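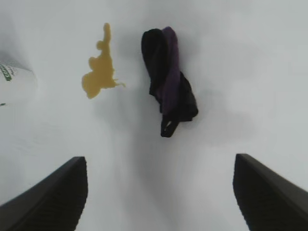 # Alilik Two-Arm Table Kit: Frequently Asked Questions

We've had the Alilik kit on the bench long enough to get a steady stream of questions from readers, and we like it a lot. These are the ones that come up most, with the parts we're less happy about left in.

### What is it, exactly?

Two small arms with two-finger grippers, a camera at each wrist, a fixed camera for the workspace, and the software that ties them together. Derkum makes the hardware. The control software is called Zollix, and it comes installed on a little computer in the box.

### What is it meant for?

Learning and practicing tabletop jobs: picking up a cup, moving a cloth, sorting small stuff. It's a bench kit, so please don't buy it to clean your kitchen! It's for people who enjoy working out why a task goes wrong and trying it again.

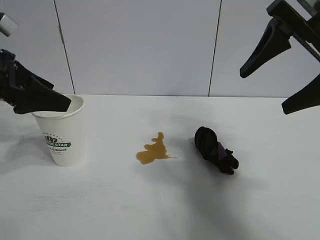 *By the Bench Notes desk | Updated Apr 5, 2023*

### How much does it cost?

We paid $1593 for the full kit, shipping included. You still need your own table and some kind of backdrop. We use a white tabletop with pale wall panels behind it, and we'd suggest something just as plain to start with.

### Can I practice on spills?

Yes, and it's our favorite thing to set up. A paper cup, a yellow-brown puddle and something dark and soft next to it gives you a surprisingly rich little problem. The puddle has no fixed shape and the cloth never lands the same way twice, so a motion that's fine in one run can be useless in the next.

Keep liquids well away from the arm bases, though. The kit is not waterproof, and the manual is very clear on that.

### Do I really need the wrist cameras?

We think so. The fixed camera is great for seeing where everything sits, but an arm can easily block the very spot you care about. The wrist view gets you in close, with both fingers in sight.

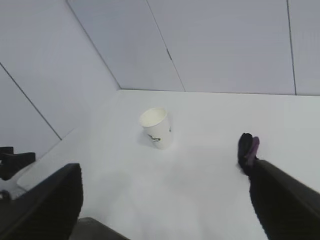
It takes some getting used to. The fingers fill a good part of the picture, small print can come out blurry, and it's easy to lose track of which way is forward on the table. After an evening or two it starts to feel natural -- and then going back to a single camera feels like working with one eye shut.

### How long does setup take?

Around 4 hours for us, most of it spent on cables. Leave slack at every joint and run each arm through its full reach by hand before you switch anything on. We didn't do that the first time and had to start over. 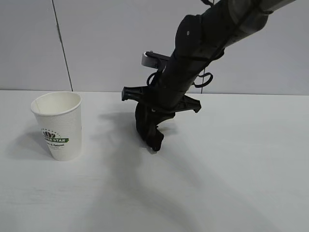 *One arm reaching down to the right of the paper cup. Cable loops stand out from the arm on both sides.*

### How many runs can I store?

The computer holds 2000 short recordings with all cameras on. You can plug in an outside drive for more, but Zollix won't do the copying for you yet. An August update is supposed to fix that, and we're looking forward to it.

### Is it okay for kids?

The maker says 8 and up with an adult at the table. The fingers close slowly, but they do close, so show everyone the stop button first.

### Can I run it with just one arm?

Sure! Choose "single" in the Zollix start menu and park the other arm off to the side. You can add it back later without redoing the camera setup.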